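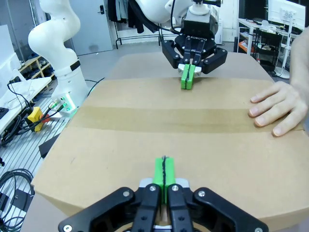
Help Center > Packing & Shipping > Tape and Closures > Ticket 134

Tickets Guides Parts Returns Sign in

Tape lifting off the middle seam on big cardboard boxes

Opened by: Ornella Fontana
Status: Solved (I think!)
Opened: December 7, 2022

Hi all! I've been putting this off for a while and it's gotten silly, so I'm writing it up properly and I'll keep adding to it as I try things.

The problem: I close up a big box, one strip of brown tape straight along the middle where the top flaps meet, press it down, go and do something else, and when I come back one end of the tape has let go. Sometimes it's just an inch or two curling up. On the bad ones the whole strip has peeled back off one flap and is hanging on to the other, and the flap is standing up a little as if somebody had opened it to peek.

Stuff I'm using, in case it matters:
Boxes are the large Azevedo ones, the flattish kind with the wide lid. Tape is the Plondine brown. Dispenser is a Haduretti, the handheld type with the little teeth on the front. Inside is mostly winter clothes and bedding going to the Britadden storage place, so nothing heavy, but it's puffy.

I did search first! There's an old ticket from May that sounds similar but the answer was "buy better tape" and then it was closed, so.

Update 1
Tried a fresh roll. I figured mine had gotten old, it had been sitting on the shelf above the radiator all fall. Taped two boxes with the new roll and two with the old one. The new roll was nicer to pull and stuck to my thumb like crazy, but one of the new-roll boxes let go anyway. The old roll is going in the drawer for labeling jars.

Update 2
Hatsue Okabe (hi Hatsue!) answered by email and asked whether I was wiping the lid first. I was not. Cardboard makes dust? Apparently it makes a lot of dust. I ran my palm along a lid and it came away tan. So I went over the seam with a dry cloth, then taped. Better! Two boxes taped before lunch, both still shut after dinner. I got very excited and taped up the comforter box to celebrate, and that one popped in 30 minutes flat.

Update 3
OK so the comforter. I took it all out and looked at what the flaps were doing with nothing on them, and they close fine, they meet in the middle with hardly a gap. Put the comforter back and the two flaps come up like a little tent. I'd been squashing them flat with one hand, running the tape with the other, and then letting go. The tape was doing all the work of holding that comforter down and it hadn't had a second to grab.

I took out one pillow (it was only in there to fill space, and it filled it a bit too well) and the flaps lie down by themselves now.

Update 4
Changed how I hold it, too. I used to lean on the corner nearest me. Now I put my hand flat on the lid, fingers spread, next to the seam, and keep it there while the tape goes down. Then I rub the whole strip with the side of my fist, middle first and out toward the ends, going over it again at the edges of the tape. If you have a second person, get them on the far side of the lid pressing down while you do it. My nephew did three with me and those are the flattest seams I've ever made.

Also I was cutting too short! I stopped the tape right at the edge of the lid. Hatsue says to let it run over and down the side by a hand's width at both ends, and when I looked back at my failures they had all started peeling from an end. So: longer tape.

Update 5
Left everything over the weekend in the back room, which gets cold at night (51 on the thermometer Saturday morning, brr). One out of the whole stack had a lifted end, and it was one of the early ones that I'd taped before I knew about the dust. I peeled it, and a layer of brown paper came up with the tape, so I put the new strip a little over to one side where the surface was still good, and then a second one across it.

What I do now, for anyone who lands here in a hurry:
1. Close the flaps with nothing holding them. If they tent, take something out.
2. Dry cloth along the seam.
3. Hand flat on the lid, tape down the middle, over both ends.
4. Rub it hard.
5. Leave it alone for a while before you stack anything or stand it on its side.

Still open: does anybody know if the paper kind of tape (the one you wet) is worth it for boxes that will sit in storage through the summer? Britadden isn't air conditioned. I'm leaving this marked solved but I'd love to hear.

Comments (4)

tomatoshed
The tent thing!! I have been blaming my tape for years. Went and checked the hall closet and every popped box has a blanket in it.

Hatsue Okabe
Glad it's holding. On the wet kind: yes for summer storage, but practice on a scrap box, you get one try at laying it straight. Use a sponge and not too much water.

marge_k
Would you do one strip or three on the heavier boxes? Mine are books.

Ornella Fontana
@marge_k for books I'd do the middle and then one across each end, and the bottom the same way before you put anything in. I learned about bottoms on a different day and there were dictionaries involved. Smaller boxes for books too, if you've got them!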